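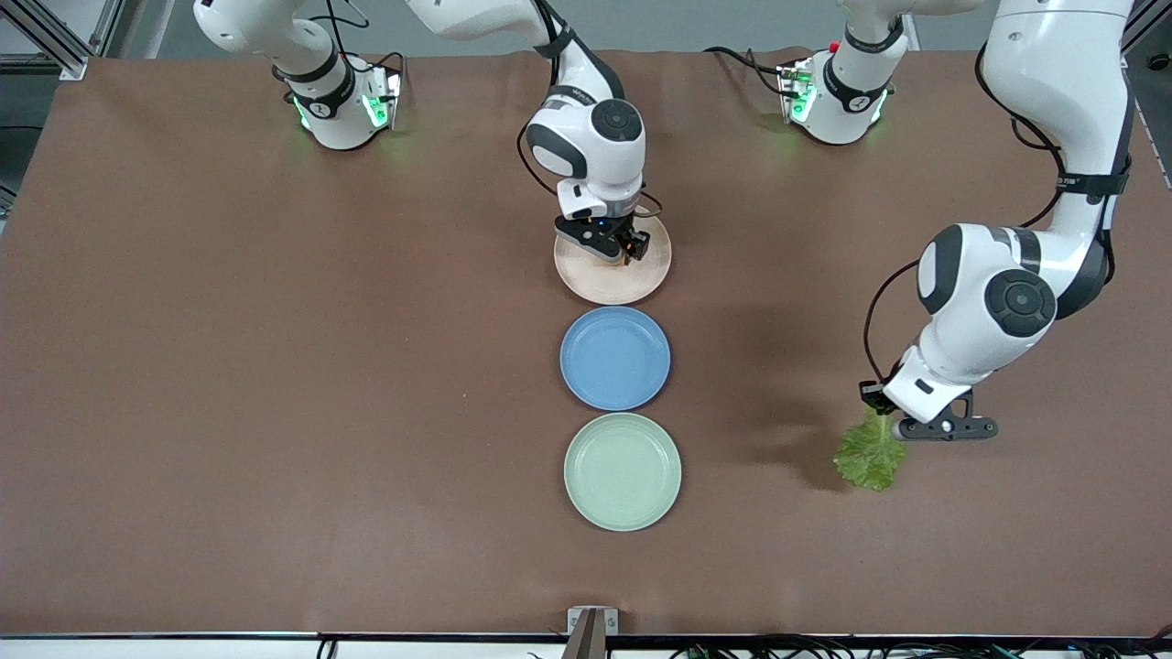 Section 2. Planning and budgeting your two-arm table

Welcome to the fun part! Before you order anything for your Hurby tabletop station, spend an afternoon with this section and a tape measure. Most of the money people waste on a first station goes to parts that don't fit the table or the room, and you can head that off right now.

2.1 Before you start

You will need:
Tape measure and masking tape
Your task list (see step 1)
The Budodier price sheet dated January 27, 2026, or newer

2.2 Steps

1. Write down the jobs you want done, in plain words. "Put lettuce on a plate" is a great entry. "Kitchen stuff" is too vague to budget for.

2. Next to each job, write the number of arms it needs. Sorting food onto plates can be done with one arm, but two let you hold one item while placing another, and it opens up so many more jobs that we'd plan for the pair if you can swing it.

3. Tape the outline of each mounting base onto your table. Put your plates or trays where you want them and check that both arms can reach all of them on the reach chart in Appendix A.

Note: Leave room for the elbows. They swing out farther than new owners expect, and a wall or shelf on that side will cost you half your reach.

4. Choose your grippers. The standard black fingers come with each arm. If you'll be handling soft or leafy food, add the Zola soft tips to your list and order 2 sets per arm, so you can wash one while the other is working.

5. Plan the cables. Measure from each base to the control box along the path the cable will really take, then add slack for the arm to move. Buy cable ties and a tray for under the table now. They're cheap, and you will be so glad you have them!

6. Check the table itself. It must not rock when you lean on it. Budget for clamps if the top lifts off its frame.

7. Add up your list, then add 12 percent for spare parts and shipping.

CAUTION: Do not cut the budget by leaving out the stop button. Each station must have one within easy reach of the person running it.

CAUTION: Standard fingers are not rated for food you plan to eat. Use them with practice food only.

2.3 Timing

Arms ship from the Warraich warehouse in 7 weeks. Orders placed in December take longer. Tips, ties and clamps ship right away, so you can have the table ready and waiting when the big boxes show up.

2.4 Help with your plan

Send your task list and a sketch of your table to Carola Ackermann on the planning desk. She'll check your reach and cable lengths before you pay for anything, and she loves an odd request, so send those too.

Go on to Section 3, Unpacking the bases.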